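Wirnville Kitchen Arms: student project data card

Last updated Tuesday, September 26, 2023

What this is

Recordings from the Wirnville robotics club's fall project. Students drive two arms through short kitchen jobs and save the joint positions, the camera video and a one-line note for each try. The set was made for the club's own training runs and for the Gisance student meet, where every team has to hand in its data along with its code.

Contents

There are 400 episodes, split over 4 tasks: cutting a green onion, moving fruit to a bowl, standing a board in a rack, and hanging a mug. The onion task has the most episodes and also the most failures. Failed tries are kept and marked "fail" in the notes file. Please don't filter them out before reading the notes — some were marked by two students who didn't agree.

Setup

Both arms are bolted to the same grooved aluminum table. Each has a two-finger gripper. The knife is put into the gripper by hand before recording starts, so no episode includes picking it up. Vegetables are bought the same week and vary a lot in length and thickness. Things for the other tasks often stay on the table during a run, and the shelf behind it changes from day to day. Anyone training on the video should expect a busy background.
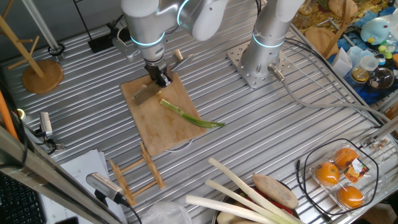
Araceli Requena asked in the review thread whether a model trained on the onion episodes would learn to cut or only to repeat one wrist motion. She suggested holding back every episode from one student driver and testing on those. The split file now does this. The held-out driver is number 7.

Known problems

Episodes from the first week have a time offset between the video and the joint log. The script fix_offset.py corrects most of them. It does not correct 11 episodes where the log started late, and those are listed in skip.txt.

Gripper force was not recorded. The blade angle was set by eye, so it differs between sessions.

Safety rules for new recordings

Hands stay off the table while either arm is powered. One student drives and another stands at the stop button. The knife goes back in its sleeve before anyone changes the vegetable.

Use and credit

Free for class and club use. Name the Wirnville club if you show results. Questions and corrections go to Nayara Pimentel, who keeps the notes file. The mug task will be recorded again in January with a new stand, and the old episodes will stay in the folder mug_old.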